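Visiting Selgate House: Frequently Asked Questions

14 shares | 2 comments

Selgate House was built for a family of wool merchants and is now run by a small trust. The answers on this page cover the questions we are asked most often at the door and by email. They were last checked on 2018-03-02.
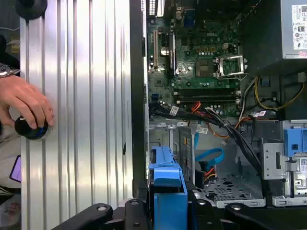
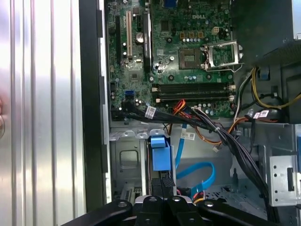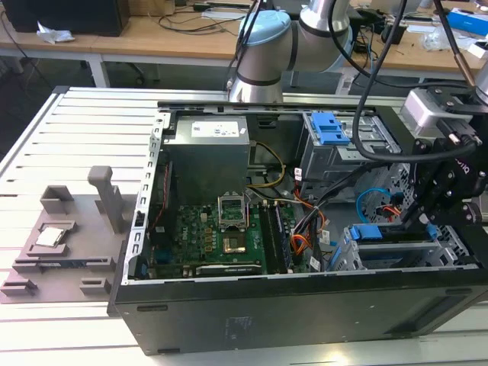

Who built the house?

The oldest part was put up for Samuel Selgate, who had made his money in cloth. He started with the hall and the kitchen wing. His grandson added the long gallery and the two towers on the garden side. The stable block is later and was built by a different family, who bought the estate when the Selgate line ended.

Who owns it now?

The trust owns the house, the walled garden and the lower park. The farmland on the other side of the road was sold a long time ago and is private. Please keep to the footpath if you walk that way.

Does anyone still live there?

Yes. The upper floor of the east wing is let as a private flat and is not part of the visit.

Which rooms can I see?

The hall, the dining room, the library, the long gallery and the old kitchen are open whenever the house is open. The painted bedroom can only be seen on a guided tour. The chapel is sometimes closed for weddings, so check with us first if you are coming mainly for that.

Is it true that a king stayed here?

The story is often repeated and there is a bed that is said to go with it. Rhun Lewis, who has been through the household accounts, found a large order of candles and venison for the right summer but no mention of a royal guest. We leave the question open on the tour.

Who painted the ceiling in the gallery?

The work is not signed. The plaster was restored by Ojārs Lūse, who thinks two different hands were at work, one at each end. The join is near the third window if you want to look for it.

How long does a visit take?

Most people spend an hour and a half in the house and a little longer if they go round the garden. Guided tours last an hour. They leave from the foot of the main staircase.

Can I take photographs?

Yes, without flash. Tripods need permission in advance.

Is there access for wheelchairs?

The ground floor is level throughout, apart from one step into the library, where we have a ramp. There is no lift to the gallery. Paths in the walled garden are gravel and can be heavy going after rain.

Are dogs allowed?

On leads in the park. Assistance dogs only in the house and the walled garden.

Do you open in winter?

The house closes at the end of October and opens again at Easter. The exception is two weekends in December, when the hall and kitchen are open and there is carol singing. Tickets for those have to be booked.

Can I look at the family papers?

Most of them are held in the muniment room above the porch. Write to Mali Vaughan, saying what you are looking for, and allow a few weeks for a reply. The estate maps are too fragile to be handled but copies can be ordered.

Can schools visit?

Yes, on weekdays in term time. Contact Kheri Rweyemamu to arrange a date.

2 comments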